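# Merville Road Collisions: data card

Posted February by Clodagh Ní Bhriain

We use cookies to remember your settings. Accept | Manage

## Summary

A table of road collisions attended by police on the Merville to Trurkgate road and its side roads. One row per collision, 200 rows in all. The text was taken from police notices and local news reports, then typed up by hand and checked by a second reader.

## What is in it

- `collision_id`: a number we gave the row. It has no meaning outside this table.
- `month`: month only. Exact dates were removed.
- `time_called`: when police say they were called, 24-hour clock.
- `place`: nearest junction or village, spelt as on the county map.
- `vehicles`: number of vehicles involved.
- `hurt`: number of people reported injured.
- `surface`: dry, wet, ice, snow or not stated.
- `belts`: yes, no, mixed or not stated.
- `source`: police, press or both.

## Where the figures differ

Police and press gave different numbers of injured in 42 rows. We kept the police number and put the other one in `notes`. In 2 rows the police notice was withdrawn later and only the press report is left.

`surface` is not stated in 41 rows. Please don't fill these in from weather records. The Lougher end of the road sits in shade for much of the winter and can be icy when the nearest weather station shows nothing.
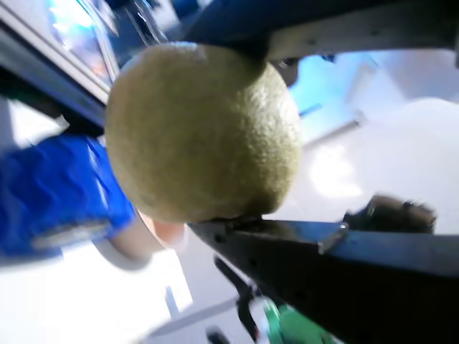
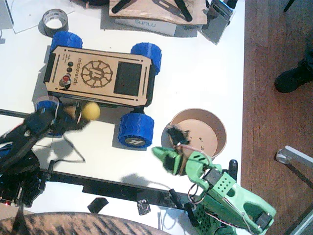 Second picture: the wheeled car with its engraved wooden top, seen from above.

## Known problems

Reports of small collisions with no injuries are thin. Many never reach the police, and the paper stopped printing them when it cut its Trurkgate pages.

`belts` is weak. It often rests on what one witness told a reporter, and should not be used to work out rates.

Radetti Corner appears under three names in the sources. All have been changed to Radetti Corner. The farm crossing north of it has no name on the map and is entered as "Radetti north".

## Privacy

Names, ages, home towns and registration plates were taken out before the table was shared. Rows with a death have the time rounded to the hour.

## Use

Free to use for study and for local road safety work. Say where it came from. If you change any values, say so and keep the original column.

## Corrections

Send the `collision_id`, the column and the source you are relying on. Rupert Eder looks after corrections and adds them to `changes.txt`. Row 41 has been queried twice and is correct as it stands.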